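Keeping Shopping Bags Clean, Dry and Easy to Find

Posted 2024-05-10 in Kitchen & Pantry

I have been carrying my own bags to the store for longer than I care to work out, and for most of that time I treated them terribly. They went from the trunk to the checkout to the kitchen floor and back to the trunk again, and the only time one got washed was when a carton of buttermilk gave way inside it. Then last April I cleaned out the pantry and found 23 of them stuffed behind the flour, a few of them smelling like old onions, and I thought, well, enough of this. So I've put together what I do now, and I hope some of it is useful to you.

Unpack on the table

It sounds like such a small thing, but put your bag down on a clean table or counter when you get home, and take everything out before you do anything else. Bags that sit half full in the hallway are the ones that end up with a soft peach at the bottom! I take out the cold things first, then produce, and then the boxes and cans, which can wait as long as they like.

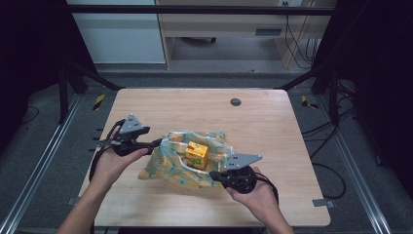

Check for small boxes before you fold a bag away.

Little cartons are the worst for hiding. I once hunted all over the house for a box of tea that had spent three days folded up inside a bag in the closet, and I had already bought another by then.

Wiping and washing

Give the bag a good shake outdoors or over the sink, and turn it inside out if the material allows it. For plastic-coated and shiny bags I use a cloth wrung out in warm water with a drop of dish soap, going over the seams and the bottom, where the crumbs collect, and then a second cloth with plain water. Cotton and canvas can go in the machine with the kitchen towels. Check the label first if there is one, and keep anything with a printed pattern out of very hot water – I faded a lovely striped one that way and still feel bad about it.

Bags that carry raw meat deserve their own rule. Mine is marked on the handle with a loop of red yarn and never carries anything else, and it gets wiped down after every trip.
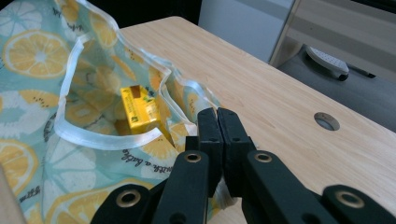 Citrus prints are so cheerful in a kitchen.

For smells, sprinkle in a couple of spoonfuls of baking soda, leave it overnight and shake it out in the morning. My neighbor Volker Rieger swears by a crumpled sheet of newspaper, and I have tried that too, and it does nicely for anything that has held fish.

Drying and storing

Dry them all the way, please! A damp bag folded up tight will go musty before you know it. I hang mine upside down by the bottom corners with clothespins, over the tub in winter and on the porch the rest of the year.

Once they are dry, fold each one in thirds the long way and roll it up toward the handles. I keep 6 by the back door in an old bread tin and the rest went to the church rummage table, where they were gone before lunch. A hook in the car is handy as well, if you are like me and tend to remember your bags when you are already in line with a full cart.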